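Projects > Student Reports > Robotics

Home About Reports People Contact

Learning to turn a tap handle in simulation: final report

Bleddyn Mostyn and Oanh Quách. Supervisor: Trefor Price
6 min read 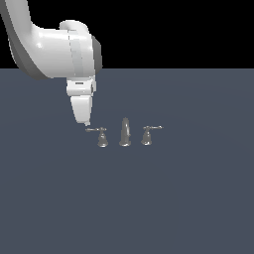 Figure 1. The faucet task in the simulator, with the finger tip just above the left handle.

1. What we set out to do

Our project looked at whether a simulated arm could learn to turn one handle of a two-handled tap from a small number of demonstrations, and whether the way we described the tap to the policy made any difference. Gwion Morris did a version of this last year with a cupboard door. He found that the policy learned the door quickly but failed when the door was moved. We wanted to see if the same thing happened with a smaller target.

2. Set-up

Everything was run in Gridia, the simulator our department uses for teaching. The tap is a set of three separate pieces standing on a flat floor: a spout in the middle and a lever handle on each side, the two levers pointing outwards. We kept the floor plain and the background black. Emlyn Parri suggested adding a sink and a wall, but we left them out to keep the collision checks simple.

In our model each handle turns on a vertical axis through its base. The spout is fixed. A trial counts as a success if the left handle has turned far enough by the end of the episode and the spout has not been touched. The second condition was added in September, after we noticed that an early policy was leaning on the spout to steady itself.

The gripper stays closed for the whole episode, so the policy only has to move the finger tip and choose the wrist angle.

3. Method

We recorded 21 demonstrations by keyboard. They all start with the arm high on the left and come down towards the left handle before pushing the lever. We then trained two policies on the same data:

Policy A was given the positions of the three pieces measured from the base of the arm.

Policy B was given the same positions measured from the finger tip.

Nothing else was changed. Both were small networks trained by behaviour cloning, with the same settings and the same random seed. Training was stopped when the loss on held-out steps stopped falling.

We tested each policy with the tap in 16 new places. The set was moved as one unit, so the gaps between the pieces stayed the same. We did not rotate it.

4. Results

Policy A turned the handle in two of the 16 places, both close to where the demonstrations were recorded. In most of the others it pushed down at the old position and met nothing but floor. Policy B succeeded in all but two. One of its failures was a touch on the spout and in the other the finger slid over the top of the lever -- we think the tip was too high when it began to push.

This agrees with what Gwion saw with the door. Measuring from the finger tip seems to matter more than we expected when the data set is this small.

5. Limits

There was only one seed, so we can't say how much the numbers would move if we trained again. We also never asked for the right handle. A policy trained on the left would probably need the data mirrored, and we ran out of time to try it.

Contact between the finger and the lever was the least reliable part of the simulation. With the default friction the tip sometimes stuck to the lever. We lowered it by hand until the demonstrations looked sensible, and used that value for both policies -- it has not been checked against a real tap.

6. Further work

The next step would be to rotate the set as well as move it, and to repeat the training with more seeds. The recordings and the settings file are in the project folder under "tap_left".

Submitted Saturday, November 22, 2025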